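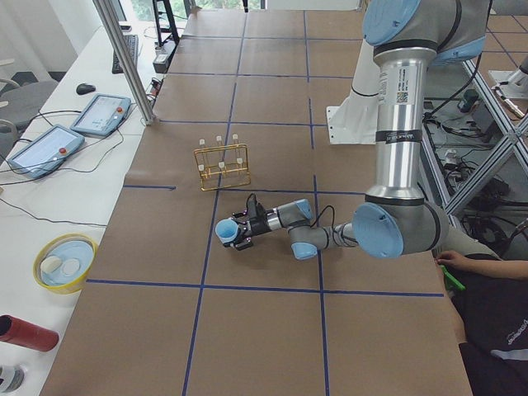
Sharing Out a Garden: Final Report on the Nirnlow Plots
Uzma Farooqui, May 20, 2026

When I started this project in September, all I wanted to know was how neighbors who share one piece of ground decide who gets which bit of it. Nirnlow has 40 plots on a slope behind the old Skurell bakery, and I have been visiting with my aunt since I was small (mostly for the strawberries, I admit!), so it seemed a friendly place to begin.
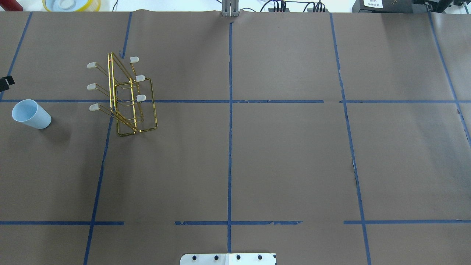 The first plan of the garden was drawn by hand, and the Chaudhry family very kindly let me copy it out at their kitchen table. It shows straight paths and tidy rectangles, though people who garden there will tell you the paths have wandered a good deal over the years. A line that someone lays down by hand rarely stays perfect, and you can see the same thing in blue tape on brown paper, where one strip stops short of the next and leaves a little gap. At Nirnlow, the gaps between plots are where the mint gets in, and mint was behind most of the quarrels I heard about.
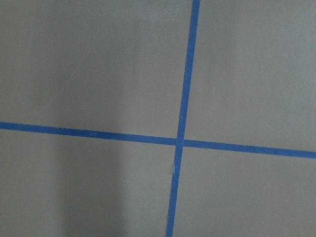

What the gardeners told me

I spoke with gardeners from 4 of the oldest plots, usually over tea and once in a downpour under a very small shed roof. They all wanted wider paths, but they disagreed about whose beans should move to make room for them. The rent book was a treasure, and I spent far too many happy evenings reading the notes in its margins. 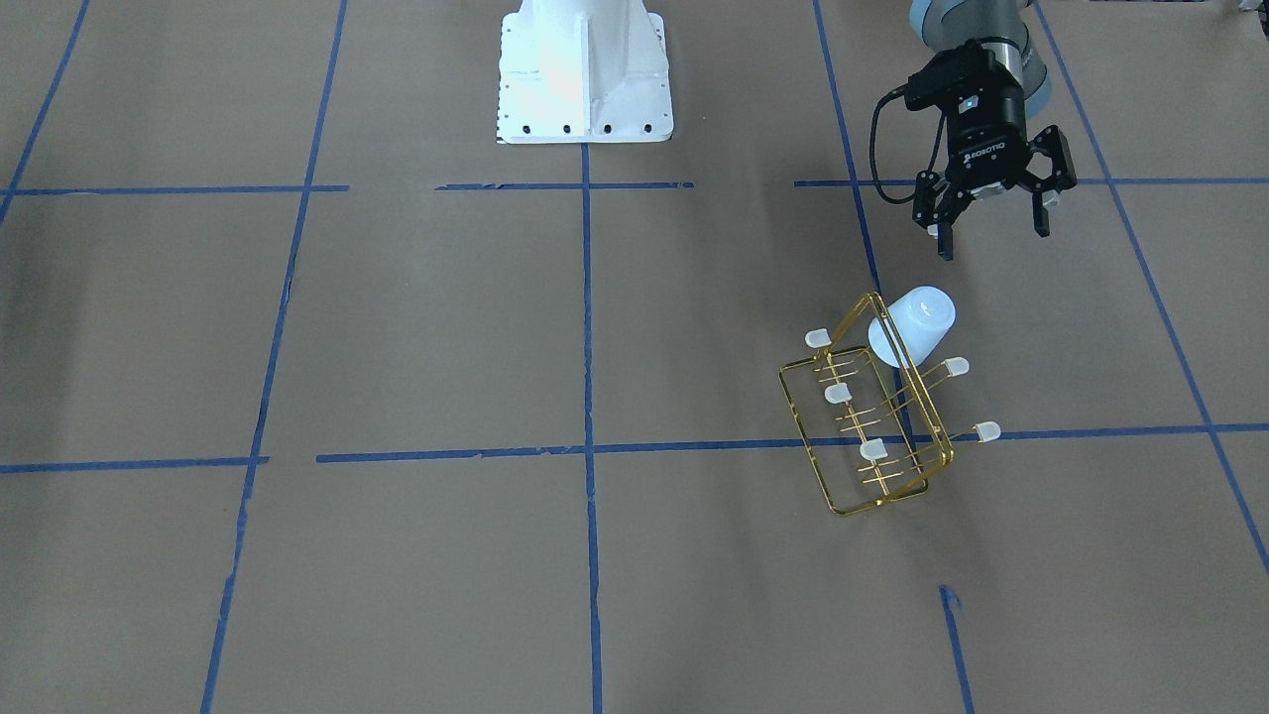

What I would still like to find out

The waiting list deserves a project of its own. I would also love to compare Nirnlow with the Skunetti gardens across the river, where plots are swapped every spring, and my aunt has already offered to drive me over.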